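Play Kitchen Packers and Sorters Wanted, Nasow Toy Library
Casual, part-time, ongoing

We're looking for a couple of friendly, tidy-minded people to join us at the Nasow Toy Library, where our play kitchen sets go out to families, kindergartens and playgroups right across Stidumton and, more and more these days, up the valley to Bangash as well. If you've ever found yourself on the lounge room floor after the kids have gone to bed, happily putting the little saucepans back with the little lids, then please do read on, as you may be exactly who we're after!

A bit about us first. The library has been lending toys for a good long while, and the play kitchens are far and away the favourites. We have 206 kitchen sets on the shelves and 816 member families, and between them they keep those tubs moving. Every set that comes home has to be tipped out, looked over, cleaned, matched to its card and packed up again, and that's where you come in.

A typical tub might have a cutting board, some pretend veg, a small appliance or two, and cutlery, all of which live in a basin or basket that doubles as the play sink. You'll lay the pieces out on the table, check them off and put them back so that the next child can lift the lot out without everything tumbling onto the rug.
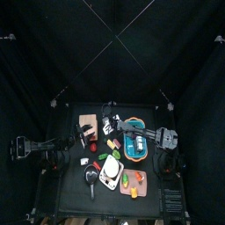

Cutting board, tomato and the blue basin with the orange rim.

What you'll be doing

Unpacking returned sets and checking every piece against the card
Wiping down boards, basins and baskets, and washing anything that has met real jam
Putting strays in the lost bits drawer and (a lovely moment, this) reuniting them with their sets
Setting aside anything cracked, sharp or wobbly for Wilma to look at
Packing the sets again, flat things down the side and small things where they can be seen
Having a chat with families at the counter when we're busy

It's quiet work for the most part, with a cuppa in the middle of it, and you can have the radio on. There is a fair bit of standing, and some lifting of tubs up to the second shelf, though we have a step and a trolley and are glad to set you up with a stool if that suits you better.

Who we'd love to hear from

You don't need any particular certificate. We'd like someone patient, with a good eye for small things, who doesn't mind that a plastic fork can belong to any of a dozen sets and will cheerfully go hunting for the right one. Parents coming back to work, students, retirees and people after a few hours alongside another job have all done well with us. You'll need a Working with Children Check before you start, and we can help you with the form if you've not done one before.

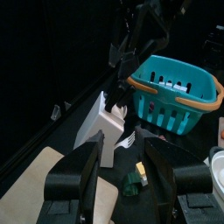

Do I need to have worked in a toy library before?
Most of our packers hadn't when they started, and you'll spend your first 2 shifts alongside someone who knows the sets well.

Hours and pay

Shifts are three hours, mornings or afternoons, and we'll do our best to fit them around school pick-up. Pay is at the casual rate under the award, plus super, and staff have free membership of the library while they're with us. Our cleaning supplies come from Grerkidico and are fragrance free, in case that matters to you as it does to a few of us. We'd hope to have new people settled in well before March, our busiest month.

How to apply

Please write a short letter or email to Wilma Gillies, Sets Coordinator, telling us a little about yourself and which times of day you could manage. A resume is welcome but a friendly paragraph will do very nicely. You can also drop your letter in at the counter, where you're most welcome to have a look through the shelves.

Applications close 19th October.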